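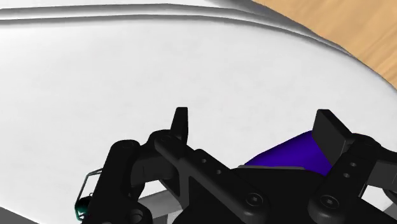
Sheila trouve que je devrais arrêter de peser ma farine au gramme près et écouter un peu plus ma pâte. Elle me l'a écrit hier soir, en réponse à mon long message de lamentations, et elle a ajouté que son levain à elle vit dans un pot à cornichons depuis des années sans que personne lui ait jamais pris la température. Bon. Je l'ai relu trois fois au petit déjeuner, un peu vexée, et puis j'ai sorti le saladier quand même.

Donc, le pain, quatrième semaine. J'ai baptisé le levain Hollis (c'était le nom du chat de ma tante, un gros paresseux, et franchement ça lui va bien). Hollis dort le matin, Hollis boude quand il pleut, et Hollis se réveille vers onze heures du soir, pile au moment où je voudrais aller me coucher. Mardi il a débordé sur l'étagère pendant que j'étais au travail et j'ai passé la soirée à gratter une espèce de ciment beige avec une vieille carte de fidélité. Ne jamais laisser sécher du levain sur du bois peint, c'est noté.

La farine vient de chez Barkik, la petite boutique en bas de la côte, celle qui ferme quand elle veut. J'avais pris 2 kilos de T80 parce qu'il n'y avait plus de T65, et je me demande si ce n'est pas ça, mon problème : elle boit énormément, cette farine ! Je suis montée à 70 % d'eau comme dans le livre et j'avais encore l'impression de pétrir du carton. J'ai rajouté un filet, puis un autre filet, puis j'en ai mis partout et il a fallu tout rattraper à la corne. Les mains collées jusqu'aux poignets, le téléphone qui sonne, évidemment c'était maman.

Maman, parlons-en. Elle voulait savoir si je venais à Huletside en juillet. J'ai dit oui, les mains en l'air et le téléphone coincé sous l'oreille, et maintenant je suis engagée pour la semaine entière, avec les cousins, la tente qui fuit et la promenade jusqu'au phare. Je ne râle pas, enfin si, un peu. L'eau est glaciale là-bas. Mais il y a ce four en pierre derrière la maison que papi avait construit et que plus personne n'allume, et en raccrochant je ne pensais déjà plus qu'à ça. Est-ce qu'Hollis supporte le train ? Il faudra que je demande à Sheila, elle a bien emmené le sien en Bretagne dans une trousse de toilette.

Bref, retour à la pâte. Premier rabat à quatorze heures, deuxième à quatorze heures trente, troisième oublié (je lisais). Au façonnage elle s'étalait encore comme une crêpe, mais avec de vraies bulles cette fois, de belles grosses bulles sous la peau, et je crois bien que j'ai poussé un petit cri. J'ai fariné le torchon, retourné le tout dans le banneton, et hop, au frigo entre la moutarde et le reste de soupe.

Cuisson ce soir en cocotte, celle de la marque Jisa que j'ai eue au vide-grenier et qui pèse le poids d'un âne mort. Je me suis brûlé le pouce sur le couvercle, comme la dernière fois, au même endroit. Grigne ratée aussi, la lame accroche, il faut que j'en rachète. Mais il a gonflé ! De travers, avec une bosse à gauche, et la croûte chante quand on approche l'oreille. J'ai attendu une heure avant de le couper, bon, quarante minutes. La mie est un peu humide au milieu, l'acidité est nettement plus douce que la semaine dernière, et avec du beurre salé j'en ai mangé trois tranches debout dans la cuisine.

J'ai envoyé une photo de la tranche à Sheila. Elle a répondu « sonde ? » et rien d'autre. J'avoue tout : 96 degrés à cœur, au thermomètre, et je ne regrette rien.

Demain, rafraîchir Hollis avant de partir, racheter du sel, rappeler maman pour les dates. Et mettre une assiette sous le pot.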